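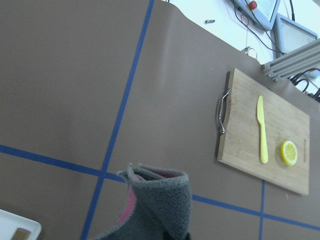 Vue poignet au démarrage : planche, couteau jaune, rondelle de citron, chiffon gris.

Poste Achterberg — contrôle logiciel avant reprise des essais, novembre

1. Flux caméra poignet
Image reçue, horodatage cohérent. OK.
Commentaire : le reflet sur la table brune est encore classé « objet saisissable » une fois sur dix. Seuil de confiance remonté, à revoir.

2. Arrêts d'urgence
Les deux boutons testés, l'état remonte bien au planificateur. OK.
Commentaire : Drerura affiche « pause demandée par l'utilisateur ». Formule élégante, à corriger quand même.

3. Carte de collision
Planche, plateau et zone du second bras déclarés. OK avec réserve.
Commentaire : le fichier ignore toujours le bureau blanc le long de la table. Pour le planificateur, c'est du vide, et il adore le vide. 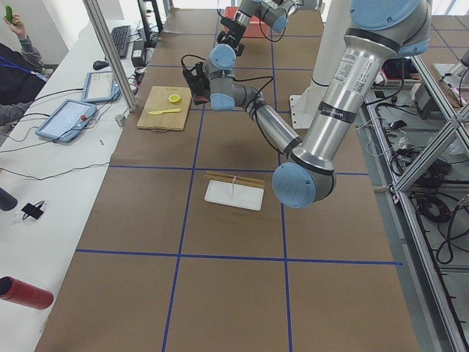 Point 3 : grand bras au-dessus de la table, pince près de la planche.

4. Présence humaine
Personne assise au bureau : vitesse réduite exigée. OK.
Commentaire : le mode réduit se perd au redémarrage du contrôleur. Recocher la case à chaque fois, y compris quand on est sûr de l'avoir fait.

5. Délai de surveillance
Réglé à 3,000 ms, mesuré à 3,185 ms en charge. NON CONFORME.
Commentaire : quelqu'un proposera de passer à 4,000. Refusé d'avance. Chercher plutôt du côté du journal, qui écrit tout, deux fois.
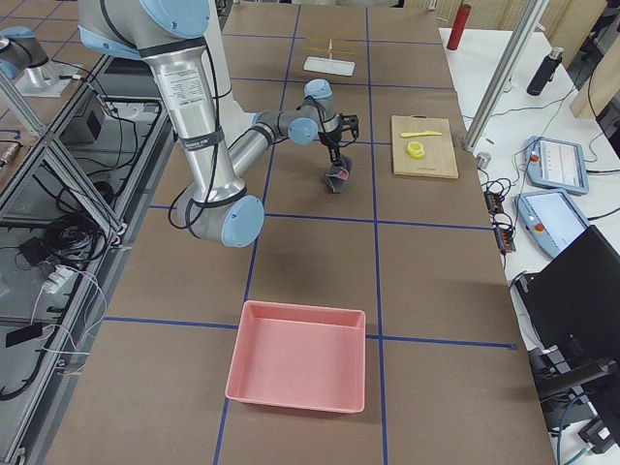 Rédaction : responsable intégration logicielle, projet Mirisau

6. Saisie d'objets souples
Tissu gris tenu entre les deux doigts, au-dessus de la table. OK pour la commande de force.
Commentaire : la perception hésite entre « gant », « chiffon » et, une fois, « citron ». Étiquettes à nettoyer avant le prochain entraînement.

7. Repères de la table
Recalage sur les croisements de ruban bleu, 3 passes. OK.
Commentaire : la marque pâle à gauche du bac rose a été prise pour un contour. Ajoutée au masque. Un coup d'éponge reste une option, hors périmètre logiciel.

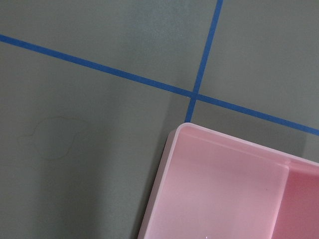 Point 7 : croisement des rubans et coin du bac rose, caméra poignet.

8. Détection du bac
Bord supérieur trouvé, cloison intérieure ignorée. À REPRENDRE.
Commentaire : Latska voit un seul compartiment. Dépose interdite dans le bac tant que le modèle n'est pas mis à jour.

Bilan : reprise autorisée en vitesse réduite, sauf points 5 et 8. Réserve du point 3 à lever avant tout essai à deux bras.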